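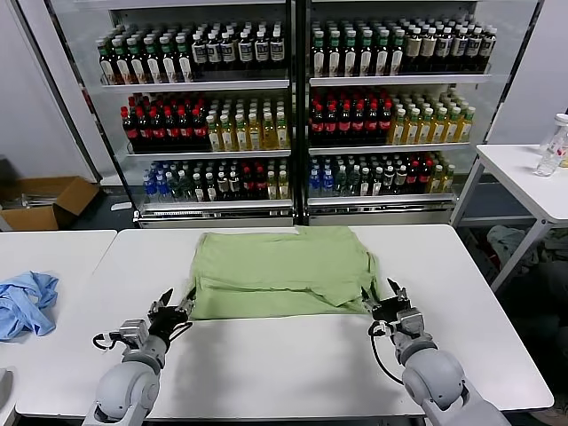 Textiles and Soft Goods, Giramdale workshop

June, started 9.40 am

Folding trials, second batch. Carrying on from the notes on the Zotia cloths, which are finished and back in the cupboard. This batch is the coloured garments, 14 in all, every one washed at 40 and hung overnight on the rack by the stairs. No softener. The tag numbers are in the blue folder.

Working on the white table with the round corners. It's slippery compared with the old bench. Cotton slides on it when you pull a fold toward you, so the back edge creeps and you end up squaring the whole thing again. The green one did this. The long fold across the front is all right, but there's a strip of the under layer showing below it, and the right side has bunched up, with a pointed flap sitting over the strip. The far edge isn't straight either and comes up to the back of the table at the right. Marked as a 2 on our scale. Anything under 3 gets shaken out and done again.

Notes on the green:
Side folds first, then the long one. I'd do the long one in two goes next time.
Smooth from the middle out to the right before folding. The wrinkles on that side were there from the start and got trapped.
Leave more bare table at the front. It needs room to come forward.

The light blue is on the side table, still in a heap. Didn't get to it before morning tea. It wants a proper shake first, the creases are deep. Keep it to the left of the seam between the two tables, as hems catch in there and I lost a good fold to it on the last batch.

11.15 am
Redid the green with the long fold in two goes. Better. Strip at the front down to a finger's width, flap gone. Gave it a 3. Right side still a bit thick where the layers stack, and I don't think that will change with this cut.

Tried the Bromik mat under one of the plain tees to see if it stops the sliding. It does, but the fabric grips so well that you can't tuck anything underneath without lifting the lot. Took it off again. Might be worth cutting a narrow piece for the back edge only.

Measured the folding card: 96 mm on the short side. The sheet in the folder says 100, so somebody has trimmed it or the sheet is wrong. I've pencilled in the new figure. Please don't use the old one for the stack heights.

1.30 pm
Got through 13 of the 14. The last is the one with the broken zip, put aside for mending. Most came out at 3 or 4. The heavier knits were easiest, and the thin cottons were all trouble along the right-hand side, same as the green. Could be the way I'm standing. Someone else should do a few and compare.

Drinks stay in the display cabinet until the cloth is off the tables, please. Had to rewash a sleeve last month.

To do:
Cut a strip of the Bromik mat for the back edge
Tape over the table seam
Ask Xenos whether the replacement card is the same size
Rewash the light blue if the creases won't shake out
Copy today's scores to the shared sheet (not done yet, my page is the only copy)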